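Poner orden en un barco de seis metros

Llevo todo el invierno diciendo que este año sí, que antes de que llegue agosto el barco estaría limpio, ordenado y con cada cosa en su sitio. Pues bien, estamos en junio y por fin he vaciado los cofres. ¡Madre mía lo que sale de ahí! Tres defensas que no recordaba haber comprado, un bichero sin punta, cabos de todos los colores y una bolsa de pinzas de la ropa que a saber qué hacía debajo del asiento del piloto.

El barco es un Kerkell de segunda mano, con más años de los que me gusta confesar, y lo compré con 2493 horas de motor en el reloj. Todo el pantalán me dijo que estaba loco. Luego el motor arranca a la primera y los que me lo decían vienen a pedirme que los lleve a la cala del faro, así que tan loco no estaría. 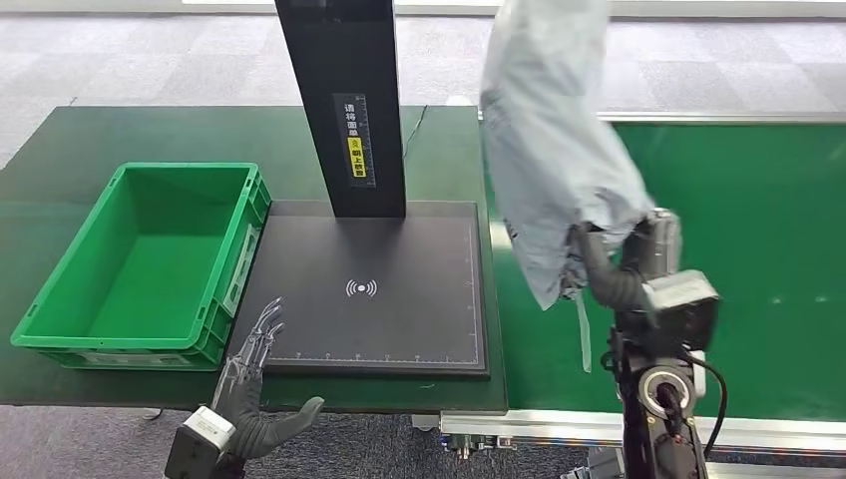

Los cofres de popa son el verdadero problema de este modelo. Son hondos, estrechos de boca y tienen un fondo en pico donde todo lo pequeño acaba rodando y desapareciendo para siempre (ahí perdí una llave de bujías, un carrete entero y media docena de grilletes). Estuve mirando esas bolsas náuticas tan monas con cremallera, pero se llenan de salitre y a la segunda temporada no corren. Yo me quedo con el cajón de plástico de toda la vida, como ese verde de ahí, rectangular, con nervios por fuera y asas en los lados cortos, que lo agarras por las dos puntas y lo sacas de un tirón con todo dentro. Medid la boca del cofre antes de comprar, y medid en diagonal también, que yo volví a la tienda dos veces por listo.

Al final he metido 2 cajones por banda. En babor van los cabos y las defensas desinfladas, en estribor la herramienta, los recambios y el botiquín. El ancla auxiliar sigue suelta en proa porque no cabe en ninguna parte y ya me he rendido con ella.

La bomba de achique

Aprovechando que estaba todo fuera, le tocó el turno a la bomba. Llevaba una Chauvin que hacía un ruido como de cafetera y que el verano pasado me dejó tirado con un palmo de agua en la sentina, en mitad de la ría y con mi cuñada mareada. La he cambiado por una Clevalik que me costó 151 euros con el flotador incluido. ¿Cara? Un poco. Pero se monta con los mismos tornillos y la manguera vieja entra bien si la calientas antes con agua hirviendo, truco que aprendí después de pelearme una hora con ella y de acordarme de toda la familia del fabricante.

Eso sí, cambiad las abrazaderas. Las mías eran de ferretería normal y al tocarlas se deshicieron como galletas. De inoxidable y dos en cada extremo. 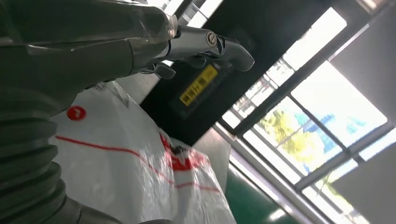
Lo que queda por hacer

Me falta la antiincrustante, que la daré en cuanto me dejen hueco en el varadero, y repasar el tapizado de la bañera, que tiene un descosido por donde entra agua cada vez que llueve. También quiero probar el soporte de cañas Galtlow que vi en la feria, aunque con lo que llevo gastado igual espero a septiembre.

Si alguno tiene este mismo barco y ha conseguido guardar el ancla auxiliar en un sitio decente, que me lo deje en los comentarios, por favor. Y si lo que habéis encontrado es mi llave de bujías, también.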